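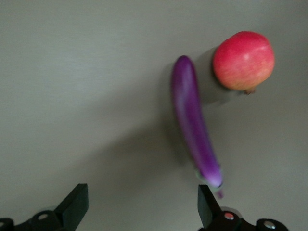 Eggplant and pomegranate on the gray table, wrist camera view, fingers open.

Produce picking at Brandthorpe: a gallery with reservations

Fevo is a method for teaching a gripper to pick up things it was never trained on, using nothing but the small camera at the wrist. The headline result is that 40 demonstrations per object family do the work that used to take 1000. I have spent most of the summer running it, and I believe perhaps half of that. The other half depends on what you agree to call a pick.

This page goes with the talk at Sosinville in September. It is meant for people who want to see the work before they hear the claims. The notes after the caption were written on the day and cleaned up a little.

On the eggplant
Long, slender and curved is a bad combination for Fevo. The method scores grasp points along the body and tends to like the ends more than it should. Look at how near the green cap is to the right finger. A grasp there might hold, but I would not want to build a paper on it. The blur on the lower half is also the sort of thing the scoring step handles poorly, and the write-up gives it one sentence.

On the pomegranate
Round fruit flatters every method. Almost any approach direction is a fair one, so a high score on pomegranates says little about Fevo and a lot about pomegranates. I have asked for the round items to be reported separately. The current draft still folds them into the average.

On the table
Plain gray, no markings, nothing to confuse the camera. Fine for a first result. The draft says "household conditions" twice, and I have never met a household with a counter like this one. Rebelo, the cluttered test set, is where I would look for the real number, and so far it has been run with 8 objects only.

On the shadows
Both items throw soft, dark patches to their left. Lourenço Louro thinks the network uses them as a height cue. If he is right, moving the lamp should hurt the results. We agreed on the test and it is not done - the lamp is bolted to a shelf that belongs to another group.

On the training set
The pretraining stage used 2000 unlabeled clips from the same wrist camera. These are left out of the 40 when the savings are quoted. I would count them.

Page last changed Sat 23 August. The split results for round and long items will go up when I have them, whichever way they come out.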